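# How to find out whether a robot can do your odd jobs yet

Last checked 12 June 2024, and the answer was still "which odd jobs?"

You don't need a laboratory. You need a pale table, a drawer of bits from the shed and a willingness to write down bad news. We do ours at Nirnamdale.

**1. Pick dull things.** Anyone can make a machine wave. Ask it to sort plumbing from electrics, which most of us have been putting off since February.

**2. Start with the plumbing.** A small brass gate valve is a good first object. It's heavy for its size, and the red handwheel on top gives the fingers something tempting and wrong to grab. Put a plastic pipe clamp beside it, white on a white table if you're feeling unkind. 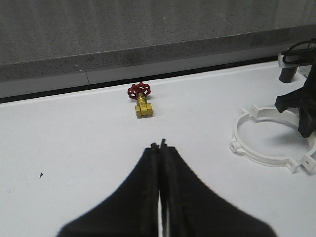
**3. Decide what counts before you begin.** Ours: the part goes in the right tray, upright, and no human hand goes near it. A part that lands in the tray by falling off something else is a fail, however pleased everyone looks.

**4. Do it again, far too many times.** One good grab proves nothing. Our longest run was 263 tries, and Noman Baloch wrote up every one in pencil. The Banport lot stopped at 2 and put out a press release.

**5. Move on to electrics.** Nothing wired in, obviously. Stand a capacitor next to a two-pole circuit breaker, close enough that picking up one risks knocking over the other. People manage this without thinking – machines have to think about it a great deal, and you can make tea while they do.

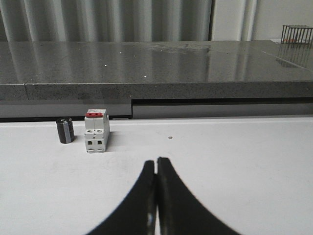
**6. Change one thing at a time.** Turn the part a quarter, or shift it a hand's width, and run the lot again. If the scores collapse, your robot has learnt one spot on one table.

**7. Time yourself doing the same job.** Include the sighing. I cleared a mixed tray in 186 seconds and the arm took 3692, though it never once went off to look for its glasses.

So: sorting, slowly, with someone nearby, yes. Fitting the valve under your sink, keep the plumber's number.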